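Folding Mixed Textiles on a Shared Table
Project report, autumn term
Ferenc Csonka

1. Purpose

The project looked at how mixed cloths can be sorted and folded so that they fit a fixed shelf space. The topic came out of the laundry room at Dorwood, the student residence where I live. Clean towels and cloths there go onto the shelves in heaps, and the heaps take up far more space than they should. I wanted a folding order that one person could follow without measuring anything.

2. Materials

The work used a white table with a smooth top. The textiles were towels and cloths of different sizes and thicknesses. I did not buy matching sets, since the ones at Dorwood do not match either. The shelf we planned for is a Drandeck unit with a clear width of 78 cm. Everything was washed once before we began in October.

3. Starting condition

Each trial began from a heap. The cloths were picked up together and dropped on the table, and no one was allowed to straighten them before the trial started. The heap mattered more than I expected when I planned the project. When a thin cloth lies across a thicker one, it is easy to pull both at once, and the corners are hard to find.

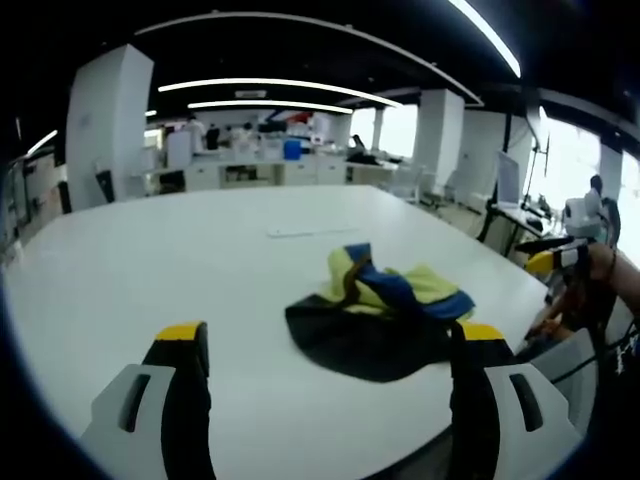 Figure 1. Black, yellow-green and blue fabric bunched on the table.

Color helped with this. Pieces of different colors could be told apart even when they were twisted together. In two early trials with cloths of the same color I lost time looking for edges, and I left those trials out of the results.

4. Procedure

The steps were kept the same for all trials:

Find the top piece and lift it clear of the heap.
Lay it flat and smooth it from the middle outward.
Fold it lengthwise, then across.
Place it on the stack with the fold facing out.

Large pieces were supposed to be laid out first. In practice the long ones ran into each other on the table, and an end would get caught under the next towel.

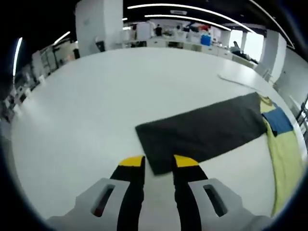
To deal with overlaps I added a rule that the piece on top is always finished before the one under it is moved. This made the early part of each trial slower, but fewer folds had to be opened and done again.

5. Results

I recorded 99 folds. Of these, 3 had to be repeated after the overlap rule was added. Thick towels kept their shape on the stack. Thin cloths slid, and a second cross fold fixed most of that. The finished stacks fit the shelf width with the towels at the bottom.

6. Limits and further work

All of the folding was done at one table, and a smaller one would probably change the order of the steps. Fitted sheets were not included. The next step is to try the same procedure at Dorwood with a full load from the dryer.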